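Workshop notebook, costume conservation
1/8/23

Evening coat, Lunde loan, mount and lining 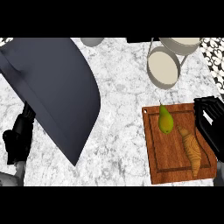
Marble countertop, render.

Started again with the coat from Lunde. The silk lining is more weak than we wrote in the first report, mostly under the arms and along the back neck. The outer wool is good. I counted the open places in the lining seam and there are 9, two of them new to me. I marked each with a loop of white cotton and put the list in the folder.

The mount: the Tovar torso is too wide in the shoulder, even the smallest one. Wenche Sjöberg proposed to cut down the old Gruvetti form and build the bust up again with polyester wadding. I was against it in July but now I agree. We took the measures again with the coat lying flat. The shoulder line is short and slopes more to the left, so the wearer maybe carried this shoulder low, or it was altered. There is an old needle line inside the left armhole that speaks for an alteration. I would like somebody with better eyes to look at it before I write this in the record.

Support fabric: tried three dyed samples of silk crepeline against the lining. Sample A is too yellow. B is nice in daylight but goes green under the gallery lamps. C is a little too dark and I prefer it, it disappears when you stand one step back. Will dye one more between B and C. Recipe is in the dye book, page 309.

Stitching test with hair silk on a scrap, laid couching, lines 8 mm apart. It holds well but pulls a little at the ends. Next time start further out in the sound cloth and do not tighten the first stitch so much. Wenche makes hers longer than mine, we should decide for one way before both of us sew on the same coat.

The hem weights are still a question. They are small lead discs in a cotton tape, and the tape is gray in two places. I do not want to take them out if it can be avoided – Ritetti wrote that they prefer the coat to hang as it was made, and I think the same. But the tape is touching the silk. Perhaps a barrier of thin film between. Ask them.

For the label text: the draft says "beaded by hand, 1000 hours". I find no source for this number in any of our papers. Please take it out or show me from where it comes.

To do:
– order tissue, the unbuffered one
– dye sample D
– cut the Gruvetti form, first the neck, then the left shoulder
– photograph the needle line with side light
– return the long pins to the drawer, they were in the button box again

Coat is back in its box, sleeves padded, lid not closed completely so that the collar is not pressed.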